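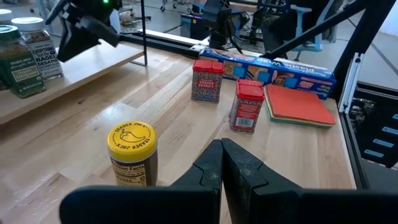
Fig. 3. Jar, tins and plastic wrap out on the butcher-block top.

Guides > Hatomham kitchen range > Zena pantry drawer > Setting up

We use cookies to remember your language and region. Accept all | Manage settings

Section 3: Sorting and loading your dry goods

Your Zena drawer is in, the runners are clicking nicely, and now comes the fun part! Bring everything you'd like to store over to the bench and get it out where you can see it. A few favourites are plenty for a first go (spices, a jar or two, the long boxes that never fit anywhere), and you can always shuffle them later.

1. Wipe the bench and the drawer base with a damp cloth, then dry both well.

2. Stand jars and tins upright with a bit of space between them. Check every lid and cap is pushed or screwed down firmly.

3. Sort by height. Spice tins like the smoked paprika go in the front row, jars behind them. If your jars have printed lids, like the yellow Trader Joe's one with the chili pepper, you're in luck: you can pick them out from above and skip the labels altogether.

4. Slide the Harko divider into the side slots until it clicks. Lay long boxes of plastic wrap or foil flat in the channel behind it, opening edge facing the back.

5. Load the heaviest jars first, over the runners, and fill in with the lighter tins.

6. Close the drawer slowly and open it again. If anything tips, move the divider forward one slot and have another try.

CAUTION: The cutting strip on a wrap box is sharp. Keep fingers clear of it when reaching into the channel, and keep the drawer latched around small children.

NOTE: Tins with matching caps look the same from above. A dab of colour or a handwritten sticker on each cap makes a huge difference when you're in the middle of cooking!

NOTE: Opened jars marked "refrigerate after opening" belong in the fridge, whatever the drawer has room for.

Siriporn Thaweesak, who tests our drawers at home, keeps her everyday spices on the side nearest the stove and loves it. Try it both ways before you label anything.

Spare dividers are part no. 2297. The Vasić soft-close kit is fitted separately; see Section 4.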